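[clirera-rooms] Re: The reading table and what stays on it
From: Sipho Botha
To: clirera-rooms list

Replying to the message about the reading table, quoted further down with my answers after each part. I went through the table and both drawers after lunch. The short version is that the pen cup stays, the printed matter moves to the shelf, and I need owners for a couple of things before the end of August.
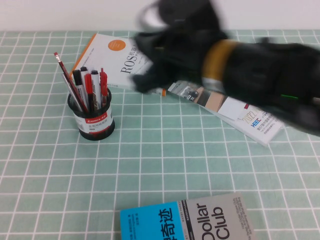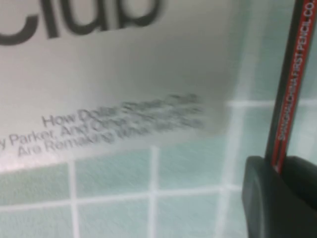 Reading table, Prirulcombe. Mint green with white lines in both.

> The reading table has turned into the place where everything gets put
> down. Last time I wanted to spread out a floor plan I had to move a
> pile of books to the window sill first, and then somebody moved them
> back on top of the plan. Can we agree on what belongs there?

Yes. My proposal is the pen cup, a notepad and whatever a person is reading while they are sitting there. When they get up, the reading goes back on the shelf. The notepad is missing at the moment. There are spares in the left drawer and I will put one out.

> First, the pens. I went through the cup for something to sign a form
> with and came up with whiteboard markers. We don't have a whiteboard in
> that room.

The cup is the black mesh one with the Comix label. It has white markers in it, with black caps and with red caps, plus a slim silver-gray pen and the long red pencil with the pink eraser. I tried all of them on scrap paper. The pen is fine. The pencil needs sharpening and I don't know where the sharpener went. The markers all write, but they belong in the Fedcombe room, where the board is, and I would like to carry them over there unless someone is using them for labels. If you are, speak up. I will leave them where they are until I hear one way or the other.

We do need more ordinary pens. I have put a box on the next stationery order. The supplier only sells them in a box of 100, which is more than the room will use in years, so the rest will go in the supply closet and people can help themselves.

The cup itself is worth keeping. It is tall enough for the long pencil and doesn't tip over when somebody grabs a marker in a hurry. The label is still on it. I started to peel it once and it left glue, so please leave it alone.

> Second, the books. Some of them I don't recognize from the shelf list.
> Did somebody bring in their own?

I think so. Here is what I can say about the ones I handled:

ROS. Paperback, white cover, orange circle near the top, orange along the spine. Not on the shelf list. There is no name written in the front. It is in good shape and I would guess somebody is partway through it, as there was a bus ticket at the start of a chapter. I left the ticket in. If it is yours, please put your name in it. If you meant to donate it, tell me and I will add it to the list.

The glossy one with 2022 in yellow and HEEC in blue. The small text under that is in Chinese, which I can't read. I assume it came back from an event with someone. It is a bit old now, but I don't want to recycle it if somebody needs the contact pages. Does anyone remember bringing it in? A one-line summary of what it covers would help me decide where to shelve it.

The "club" one with the line about Dolly Parton on the front. Several people have picked it up, so it can stay in circulation. It should go on the low shelf with the general reading when it isn't in use. I had it out myself and am to blame for it being on the table this time.

> Third, do we have a rule about how long something can sit there before
> it gets moved? The old rule was a week but I can't find it written down
> anywhere.

I couldn't find it either. I looked back through the list archive and the nearest thing is a thread of 47 messages about the coffee machine, with one line in it about the table. It says "end of the week", without saying who does the moving.

So let me suggest something simpler. Whoever locks up clears the table. Books and magazines go on the shelf, loose paper goes in the tray by the door, and anything that looks personal goes in the Aguiar box (the gray one with the lid, under the shelf). The tray gets emptied every 14 days. It takes a couple of minutes and means the room is usable for the first person in.

A few people have asked me about the shelf itself. There is space on it. I moved the old catalogs to the bottom and that opened up the whole middle row. Please don't stack things flat in front of the upright books, as then the titles can't be read and people go back to leaving things on the table so that they can find them again.

> Last thing. What are we using to wipe it down? It had rings on it from
> cups and I didn't want to make it worse.

A damp cloth and a little dish soap. No spray cleaner, please. The white lines pick up coffee faster than the green parts do, and I have had the best luck going along them with the folded edge of the cloth and then drying with a paper towel. The cloths are under the sink in the kitchen, on the right. Use the blue ones. The yellow ones are for the floor.

Coasters would help. I know we had a set at one point. If they went home with somebody, no questions asked, just bring them back. Otherwise I will pick up a cheap set when I get the notepads.

Things I need from the list:

- the owner of the ROS paperback
- anyone who can tell me what the HEEC brochure is
- a yes or no on moving the markers to the Fedcombe room
- the pencil sharpener

Reply here or leave a note in my mailbox, number 19. I am in most mornings until 11:30.

One more item that has nothing to do with the table. The left drawer sticks. Lift it slightly as you pull. I rubbed some candle wax on the runner and it is better, but if you yank it the front panel comes away, and I have already glued that back once.

Sipho

--
Sipho Botha
Rooms and supplies, Prirulcombe
You are receiving this because you are subscribed to clirera-rooms. To leave the list, send a blank message with "unsubscribe" in the subject line.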